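I'd expected a showroom. What I got was Rehema Obura's kitchen in Arnonau, a pot of tea and a laptop balanced on two cookbooks.

Rehema looks after Solard, a subscription service that sells ready-made simulated rooms to people who program robot arms. You pick a room, pick an arm, chuck some stuff on a table and practise until your code behaves. I've had a trial login since January, so I came with a list of complaints.

"Go on, get the worst one out first," she said.

Fair enough. The worst one was the skull.

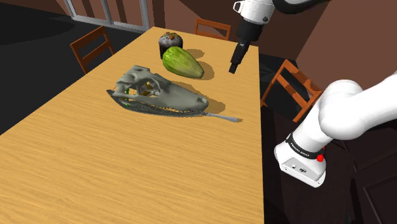 The dining room in Solard, with the Franka arm and a skull, a utensil and a green fruit on the table.

I wanted to know why anybody setting up a dining table would reach for a reptile's head. Rehema laughed for quite a while. "Because you asked that! If I give you mugs, you'll write something that's good at mugs. The skull has holes, it has teeth, it's long at one end and fat at the other. Where do you even grab it?"

The objects come from a library called Dedwood, and the basic plan gets you 500 of them. The full one has 3962, and she reckons most customers never get through the first page. You can let the service scatter things for you or place them yourself. I mostly let it scatter, and I got some pretty odd dinners.

My second complaint was about shape. From across the room a model can look lovely, then you bring the gripper over and the surface is full of bits you hadn't planned for. Rehema didn't argue.

"We go back and forth on that," she said. "Some of the models are rough up close, and I'd sooner you knew it. If your program only works on a nice smooth lump, it's going to have a bad Thursday." 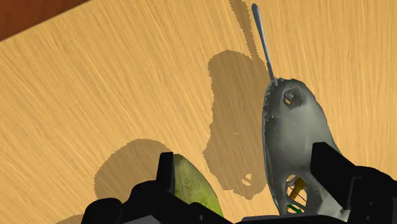 She's blunter about shadows. Mine came out with stair-step edges, and she says that's the standard setting, picked so a plain office computer can keep up. There's a finer one under the display menu (I'd missed it completely) but it slows everything down. On her own machine she can run 16 rooms at once on standard and only two on fine. "Pick your poison," she said, and topped up my tea.

I asked about the competition too. Liapis has a similar service, and I've used it – tidier menus, fewer objects. Rehema was polite about them. She did say their chairs were nicer, and then asked me if I had to print that.

What I still don't like is the billing page, which wanted my card details twice, and the help pages, which assume you already know what you're doing. She wrote both of those down on the back of an envelope. The new help pages are being written now, and she wouldn't give me a date.

I've kept my login for another month. I want to have another crack at that skull.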